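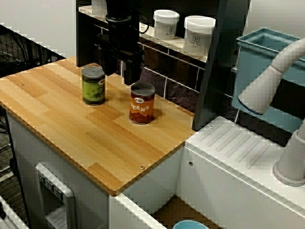 Open Day at Giltari

I only went because my sister-in-law had two tickets and a bad knee. She works in the payroll office at Hullmont, and every July they send a few of their people round to Giltari to see what the money is going on. She rang me the night before and said, you like kitchens, you go. I do like kitchens. I fitted them for years, until my back had other ideas, and I still can't walk into anybody's house without running my thumb along the worktop joint.

So off I went, on the 376 bus, with a cheese roll in my coat pocket and a visitor's badge that had her name on it.

They gave us coffee first, in a room with too many chairs, and a man called Lawal Amadi stood up and talked. I'd expected a suit. He had on a jumper with the elbow gone, and he spoke so quietly that the woman next to me turned her hearing aid up until it whistled. He told us they'd had 2000 goes at the job we were about to watch, and that he had sat through most of them himself. Somebody asked if that wasn't very boring. "Yes," he said, and moved on to the fire exits.

Then we all trooped down the corridor to see Odukoya. That was the robot. (I found out later it was named after the street where the first one was built, but at the time I thought it was somebody's surname and kept expecting a person to come in.)

Well, I'd pictured something out of the films, and what I got was an arm over a little kitchen! A child's kitchen, by the look of it, with three small buttons on the front like a fridge that does you a glass of water. Proper strips of pale wood on top, though, with the front edge nicely rounded. I looked at the screw heads showing in the top and thought, I'd have plugged those. You never really retire.

Two cans on the wood, a green one and an orangey-red one with BEANS across it in big letters. The job was to pick up the beans and put them down by the back wall. That was all of it. My grandson could do it at two, and did, several times, with tins I wanted left in the cupboard.

"Ready?" said Lawal Amadi, and he didn't say it to us.

The arm came down between the cans and stopped. It hung there with its two black fingers pointing at the worktop, and we all waited. A boy at the front said it was thinking. His mother told him to shush, and then a minute later she whispered to me, "Is it thinking?" as though I'd know.

I've stood like that myself, is what went through my head. First week with old Brorov, who taught me the trade, I was sixteen and he handed me a saw and a length of oak that cost more than I earned in a month. I stood over it so long that he went off and had his dinner. When he came back I hadn't moved. He didn't shout. He sat down on a paint tin and peeled an orange, and somewhere in the smell of that orange I started cutting.

I looked over at Lawal Amadi. He had his hands in his back pockets and he was leaning, ever so slightly, to the right. Towards the beans. I don't think he knew he was doing it.

Then the arm went. It slid across, closed on the can, lifted it – not very high, a hand's width – and carried it back to the wall and put it down with a small click on the wood. The boy at the front shouted "Beans!" and everybody clapped, me included, and I clapped longer than I'd meant to.

They ran it again after that for the next group coming in behind us, and it knocked the can flat. It rolled off towards the sink and Lawal Amadi caught it without looking, the way you catch a cup when you've got small children. He wrote something down in a notebook. I asked him what.

"Which way it fell," he said.

I told him about the screw heads, because I couldn't help it. I said a bit of dowel and some glue, ten minutes' work, and nothing would ever snag. He listened to the whole thing, and asked me which glue, and wrote that down as well. Then he asked if I was in payroll, seeing as it said so on my badge, and I had to own up.

I ate my cheese roll at the bus stop. When I got in I rang my sister-in-law, who wanted to know was it worth the trip, and I said they'd moved a tin of beans. "How far?" she said.

I've put my name down for September. I'm taking some dowel.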